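Moving the branch offices over to the new mail filter

Many of you have asked how things are going with the switch to Drolteck, and since I keep giving the same long answer in the hallway, I thought I would put it down here where everyone can find it.

The short version is that we are most of the way there. As of this week, 31 of our 32 branch offices have their mail passing through the new filter, and the last one, Kramer Street, will follow in November once their phone lines have been moved. Lanying Liao and Jinfeng Li did nearly all of the evening work, and I do hope you'll thank them if you run into them – they were very patient with the rest of us.

What you will notice is a short summary in your inbox at 8 a.m. listing anything that was held back overnight. Please do look through it! In the first month the filter held 2996 messages, and a handful of those were perfectly good invoices from suppliers who send their attachments in an odd format. If you spot one of yours, click Release and it should reach you within a few minutes, though at busy times it can take up to an hour.

Links in outside mail now look longer and stranger than they used to. They are checked at the moment you click, so a page may open a little more slowly than you're used to. If a link is blocked and you feel sure it is safe, forward the whole message to Chae-won So at the help desk and she will take a look.

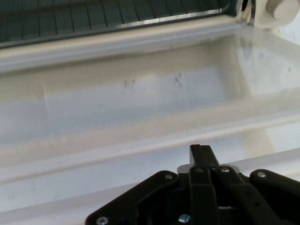

Passwords and sign-in codes

The old Plakon sign-in page closes at the end of November. You'll need to set up the code app on your phone before then, and Yufang Gu is happy to sit down with anyone who would like company while doing it.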